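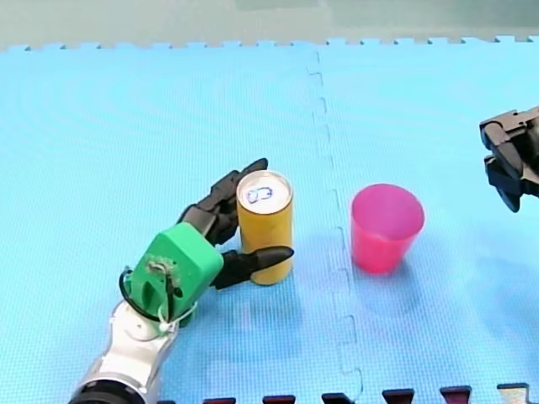

Sole separating on Drilance 1207 walking boots – reglue or resole?

Ewan Rakena
Posted Jun 1, 2022

I have a pair of Drilance 1207 boots, leather upper, cemented construction, gray midsole, rubber outsole. They were in a closed box in a closet for several years and had very little wear before that. On the second walk after I took them out, the left sole opened at the toe. The gap now runs back to the ball of the foot. The right boot is still closed but makes a creaking noise when flexed.

I cleaned the gap with rubbing alcohol, filled it with general-purpose super glue, and clamped it overnight. It held for one short walk and then opened again in the same place. The glue line looks intact. There is a thin layer of gray material stuck to both sides of it.

What I would like to know:

Is there a glue that will hold here, or is the midsole finished?
If it needs a resole, can that be done on a cemented boot without a welt?
Is the right boot worth opening before it fails?

I have a tube of Oltard 613 contact cement and basic clamps. The uppers are in good shape and I would prefer to keep them.

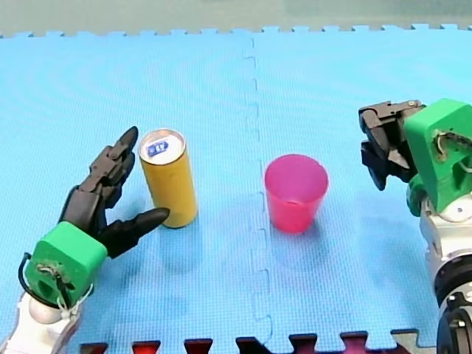
Footwear Repair and Care Team

Tarcísio Peixoto

The gray layer on both sides of the glue line tells you where the failure is. The bond held and the midsole tore. If the glue had let go, one face would be clean.

A gray midsole on a cemented boot that fails after years in a box is usually polyurethane that has broken down through hydrolysis. Moisture in the air attacks the foam slowly, and a boot that sits unused can go as badly as one that is worn. No adhesive fixes this. You would be gluing to material that crumbles.

Test before you spend money. Press a thumbnail into the side of the midsole, near the heel, on both boots. Sound foam dents and comes back. Degraded foam stays dented, cracks, or comes off as crumbs or a sticky paste. Do the right boot too – creaking often means it has started.

If the foam fails the test:

1. Peel off the outsole and all of the old midsole. On a badly degraded boot most of it comes away by hand. Wear a dust mask for the rest.
2. Sand the bottom of the upper to an even, dull surface. Coarse paper is right here. I have seen people use 500 grit and it leaves the leather too smooth for cement.
3. Have a shop fit a new EVA midsole and a rubber outsole. A welt is not required. Ask whether they have done cemented hikers before, as the toe shape needs some work to match.

If the foam passes, your 613 is usable. Put a thin coat on both faces, let both go dry to the touch, then press together once. You cannot slide the parts after contact. Clamping overnight is less important with contact cement than firm pressure over the whole area at the start. Remove every bit of the super glue first. It dries hard and will crack when the sole flexes.

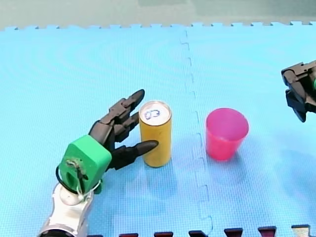

Yellow can on a light blue foam mat

urquhart_soles

Had the same thing on a different pair. Used half a tube of shoe glue and they lasted until September, so it can work. I only wore them in the yard though.

Ewan Rakena

Thumbnail test done. Left heel stays dented and the surface flakes. Right is soft at the heel and firm at the toe. I will take both in for a quote and leave the 613 in the drawer.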